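Notebook, Stevitz bench automation, June
Entry started 8:40, finished after lunch

Picking up from the handover question. The Vullum planner now runs the desk-clearing task in simulation without anyone at the console, up to the point where it asks for a confirmation. The asking is where our time goes. Last batch was 565 episodes. 331 closed with no prompt, 194 stopped for one confirmation, and the rest stopped more than once or timed out. I have not split the timeouts by cause yet.

Before Nakpan went in, one operator watched one run. Now one operator has a queue of prompts from several runs and sees each for a few seconds. The operators say the shift is quieter and more tiring. They no longer follow a task from start to finish, so when a prompt comes up they have to work out what the arm was doing before they can answer. Two of them have asked for the previous few seconds of motion to be shown with the prompt. I think that is right and have put it on the Hetari list.

Views from the desk layout, close view first, then the wider one with the laptop: 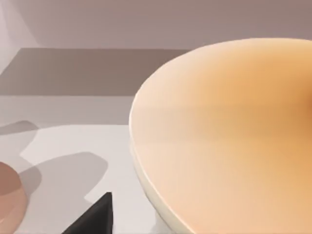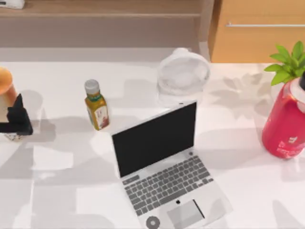

The close view is the harder one to answer a prompt from. A large rounded object takes up half of it and only the tip of one finger shows. If the prompt says "confirm target", the operator has to guess which object is meant. With the wide view next to it the answer should be quicker, but the queue screen only has room for one at present. Options:

- Show both views at half size. Cheap. Label text on small items will be lost.
- Show the close view and open the wide one on a key press. Adds a step to every prompt.
- Draw the target outline on whichever view is showing. Needs a change in Vullum, not just in the queue.

I prefer the third and would accept the first until it is done.

Staffing note, same subject. The rota still assumes one person per station. With the queue that is wrong in both directions: too many people when the prompts are sparse, too few when a new layout is loaded and everything asks at once. Suggest we schedule by layout change and keep 2 people on for the first batch of any new one. Breaks need to be fixed times. At the moment people skip them because the queue never shows empty.

Training sheet is out of date. It still describes jogging the arm by hand, and new starters have not had to do that since the queue went live. Keep the page anyway. Manual recovery is still a person's job and the skill is getting thin.

To do: split timeouts by cause, rerun the same batch with both views at half size, send rota change to planning.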